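Notebook, bench arm, Derham setup
Oct 24, 2025

Spent most of today on house rules and very little on getting the arm to do anything clever. The list we wrote in July has been living on a sheet next to the monitor and I finally sat down to check it against how we work at the bench. Some of it holds up fine. Some of it was clearly written by somebody (me) who had never had to reset the same task 166 times in a row.

For anyone on the Madusby side reading this cold: the task is pick-and-place. Cubes start on the plate, cubes go in the pot, operator resets, repeat. We're trying to get to 1,000 good episodes and we have 800 we'd be willing to show anybody. I don't want to throw any more out because of sloppy bench habits, so here we go, rule by rule, with what I think we should change.

Rule A. Keep the task area plain

The old wording was "clear the table." Too vague! I've seen people read that as "push your coffee to the back corner." New wording: only the arm, the task objects and whatever is taped or fixed down. Phones, pens, hex keys and the notebook go on the cart. I'm guilty on the hex keys, I leave them everywhere.

I also want the start layout written down in words in the session log and not only saved as a picture. Pot at the far side, plate at the near side, both cubes on the flat part of the plate and never on the rim. It takes ten seconds to type and it has saved me twice when I had to rebuild a setup after a break.

White cubes on a white plate are legal under the rules and I'm keeping them legal, but the log has to say so. Contrast is a condition just like lighting is. If we mix those episodes in with colored-cube ones and don't tag them, whoever trains on it (probably me, in a bad mood) will spend an afternoon wondering why the numbers went soft.

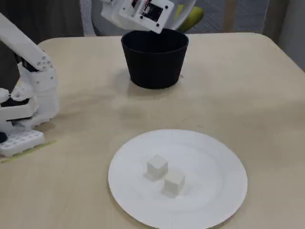 Rule B. Tape means something

We had three different people using tape for three different reasons, so a strip on the table could be a boundary, a position mark or just a leftover. Proposal:

Tape on the table is a reference line. You don't move it mid-session, and if it lifts you stop and log it before sticking it back.

Tape on the arm is for cable holding only. No labels, no "temporary" fixes to printed parts. If a printed part is cracked you swap it.

Leftover tape comes off at the end of the day. I peeled a bunch off the cart this morning that must have been there since July and it left that gummy line that never really goes away.

I thought about asking for two colors so the two uses can't get mixed up. Decided against it for now, we'd run out of one color and be right back where we started.

Rule C. Hands

This one I'm not softening. Hands stay out of reach of the arm while torque is on. Resetting cubes counts. I know it's a small arm and I know it feels silly, and I also know that the Barrientos bench got a cracked gripper finger from somebody reaching in to nudge an object while a replay was still running. No harm to the person, but it could have been a pinched finger just as easily.

So the order is: park the arm, torque off, say "off" out loud if there's a second person, reset the objects, hands out, say "clear," torque on. Working alone you still say it. I felt like an idiot for the first hour and then I stopped noticing.

One open issue is that torque off means the arm can sag, and if it's been left with the upper arm stuck out it comes down on whatever is under it. The parking pose needs to be something that can go limp without hitting the task objects. I've been parking with the gripper low and off to the side, away from the plate. Good enough, but I want it saved as a named pose so we're all using the same one and not just eyeballing it.

Rule D. Cables

The July sheet said "manage cables," which is no rule at all. What I'd like us to check before every session:

Start at the board and follow each cable with your eyes all the way to where it ends. Don't skip the part that goes behind something.

The main black cable gets held to the upper arm at two points. One point lets it swing, and a swinging cable drags on the joint.

Leave slack at the shoulder and the elbow. Move the arm by hand through its range with torque off and watch for anything pulling tight. If a plug is the first thing to take the load, the slack is in the wrong place.
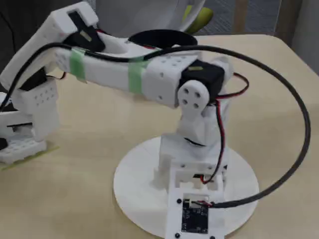
I went back and forth on whether a big loop of slack lying out on the tabletop should be allowed. Drireck's written practice, the one we borrowed half our list from, wants everything tied in close to the column. I tried it their way this afternoon and didn't love it. The bundle got stiff and I could feel it fighting me when I rotated the base by hand. With a wide loop the base turns freely, but then you've got a cable on the table where a sleeve can catch it. My vote is that the loop is okay as long as it stays out of the task area and away from the side where the operator resets. Happy to be argued with on this.

The small servo leads are a separate thing. Don't tape them, don't tuck them into the gaps at the joints, and don't unplug one to "see if that helps" with the power on. If a servo drops off the bus, power down first, then reseat.

Rule E. Stopping

Anybody can stop a session for any reason and doesn't have to explain until the arm is off. The episode gets marked bad and we move on. I'd sooner lose an episode than have someone hesitate because we're close to a round number.

Also new: after 3 bad episodes in a row you take a break and look over the hardware before going again. Mine today were all cube slips at the plate, and I was sure it was my driving, but I checked the gripper screws anyway and one was a quarter turn loose. Tightened it. I haven't run enough since to say whether that was the problem.

Still to do

Save the parking pose and put its name in the log template.
Add a contrast field to the log (plate color, cube color).
Rewrite the July sheet with A through E and take the old one down, so there aren't two versions going around.
Ask Drireck how often they retighten, their sheet gives a torque value but no interval.
Order more tape - same width as what we have, the wide stuff bunches up on the upper arm.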